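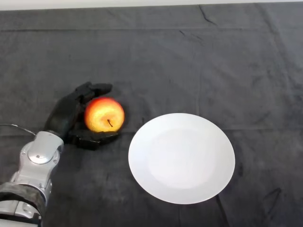
Apples on a dark cloth: storage notes for September

2019-09-24

The subject of this post is eating apples, the cloth they sit on, and the plate they end up on. I have kept apples at home through enough winters to have settled on a method, and several readers asked for it written out in one place. The orchard at Pratton opened its gate sales this month and I came home with more than one household can eat in a week, so the timing is convenient.

Sorting

Sort on the day of purchase. I do it on a table covered edge to edge with a dark gray cloth. A pale surface throws light back up at the underside of the fruit and hides shallow bruising, especially on bicolored apples where the yellow side is already speckled. On dark gray the outline is clear and the color reads correctly. Stand the apple so the stem is visible, look at the stem cavity first, then turn it a full revolution.

Three grades are sufficient:

Keep. Skin intact, stem attached, no soft area.
Eat. Skin intact, stem missing or a small dent.
Cook. Anything with a break in the skin.

Red and yellow fruit is harder to judge than plain red. The blush can cover a bruise completely, and the only reliable check is light pressure with the flat of the thumb. Use the flat. A fingertip leaves a mark of its own, and it will show brown after a few days in storage.

The cloth

I use plain woven cotton, 200 grams per square meter. Heavier cloth drapes better but takes too long to dry after washing. Lighter cloth slides on the tabletop when you turn fruit on it. Mine came folded and I have never managed to get the fold line out. I ironed it at the highest cotton setting, with steam, from both sides, and the line was back the next time I took the cloth out of the drawer. It has no effect on the sorting. An apple will sometimes roll as far as a wrinkle and stop, which on a bare table it would not do.

Wash it without fabric softener. Softener leaves a residue and a scent, and apples pick up scent readily. I lost part of a crate to this in my second year. The fruit was sound and tasted of lavender.
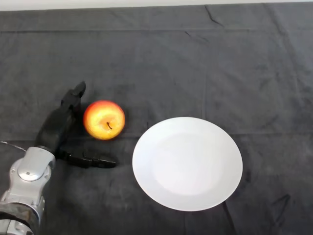

Iwona Jasińska wrote in to say that she dropped cloth altogether and sorts on a sheet of dark felt glued to a board, which never creases and can be brushed clean. She also thinks my thumb test is too generous and that any apple that gives at all should go straight to the cooking pile.

I tried felt after reading her message. The color is good and the fruit stays put. Against it: felt holds bits of dried leaf, and it cannot go through a hot wash. If you sort once a season, felt is fine. I sort every seven days until the crate is empty and prefer something I can put in the machine. On the thumb test she may be right. My losses last year were nearly all from the middle grade.

Storage

Keep the crate cool, dark, and slightly humid. Mine is a Thygesen slatted crate, single layer, stems up, no fruit touching its neighbor. Newspaper between the rows is optional. I stopped using it because it wicks moisture out of the skin and the apples wrinkle sooner. Do not store them in the same room as potatoes.

Serving

An apple from cold storage should come up to room temperature before it is eaten. Allow 3 hours. Cold suppresses the aroma and makes the flesh seem more acidic than it is. I set the fruit out whole on a round white plate with a raised rim. The rim matters, as many apples have an uneven base and will roll off a flat board. White is the right choice at this stage for the same reason it was wrong for sorting: it reflects light onto the lower half and makes the color look better than it did in the crate.

One apple per plate if you are comparing varieties. With two or more, people lose track of which slice came from which.

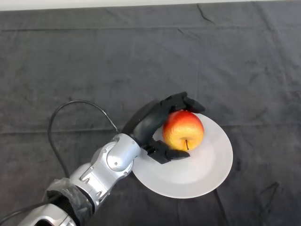 Red-and-yellow apple on the white plate, dark gray cloth underneath.

I will go through the cooking grade in the next post, including the oven temperatures for drying rings and why I no longer peel before stewing. If you have a crate that holds humidity better than the Thygesen, leave the model name in the comments.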